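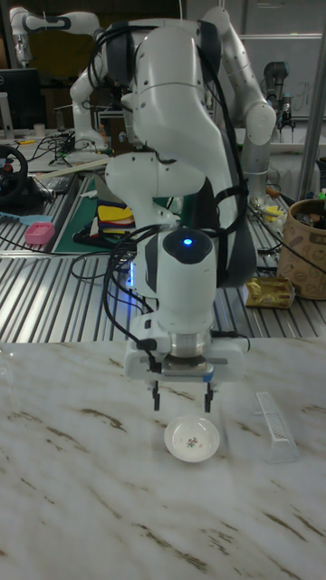 Photo: Albertina Matos / Trimmont Motorists' Alliance

Motorists' group questions Hirkent's range claims ahead of electric ute launch

TRIMMONT: The Trimmont Motorists' Alliance has called on carmaker Hirkent to publish the full test conditions behind the 567-kilometre driving range it is advertising for the Ernum, the dual-cab electric ute due in showrooms in February.

The Alliance says buyers are being asked to put down deposits on the strength of one number, and that the number comes with very little attached to it. Hirkent's launch brochure does not state the ambient temperature, the average speed, the wheel size fitted or whether the air conditioning was running. It does not mention a load in the tray at all.

"We would like to believe 567 kilometres," said Alliance spokesperson Guadalupe Robles. "Our members would like to believe it too. But a ute is bought to carry things and tow things, and a figure obtained with an empty tray on a mild day tells a farmer or a plumber next to nothing. If Hirkent has better data, it should put it on the table."

The company has told dealers that the Ernum will tow 2,000 kilograms and carry 700 kilograms in the tray. Neither claim is accompanied by a range estimate. The Alliance wrote to Hirkent asking for one and received a reply describing the vehicle as "engineered for the way Australians live". The letter ran to almost a page and contained no figures.

The Alliance is also unconvinced by the charging arrangements. Hirkent has announced a partnership with charging operator Qian to support Ernum owners on regional routes, but has confirmed only 3 sites, all of them within an easy drive of Trimmont. The remainder are listed as "planned", with no opening dates and no word on how many bays each will have or whether a vehicle with a trailer can reach the plug without unhitching.

"Planned is a word we have heard before," Ms Robles said. "We heard it about the highway chargers that were meant to be ready for the last electric model sold here. People who bought on that promise are still working out their trips around the caravan park powerpoint."

The Alliance stresses that it has no quarrel with electric vehicles. A growing share of its members drive one, mostly in town, and most report they are happy with the running costs. Its concern is that overstated figures will put regional drivers off the technology for years if the first electric ute many of them try can't do a normal day's work.

It is asking Hirkent to do the following before deliveries begin:

Publish range results at a steady 110 km/h, unladen and at full payload.
Publish a towing range at the maximum braked rating.
State the usable battery capacity, as distinct from the gross figure now used in advertising.
Name each Qian charging site and the month it will open.
Refund deposits in full to any customer who withdraws once those figures are available.

The Alliance has offered to run its own test of the Ernum on the Trimmont loop, with Hirkent staff in the cab if the company wishes. The offer has not been taken up.

Members who have placed a deposit are advised to keep a copy of the brochure and any written statement made by the dealer about range or payload, and to check the contract for the words "up to".

Media enquiries: Guadalupe Robles, Trimmont Motorists' Alliance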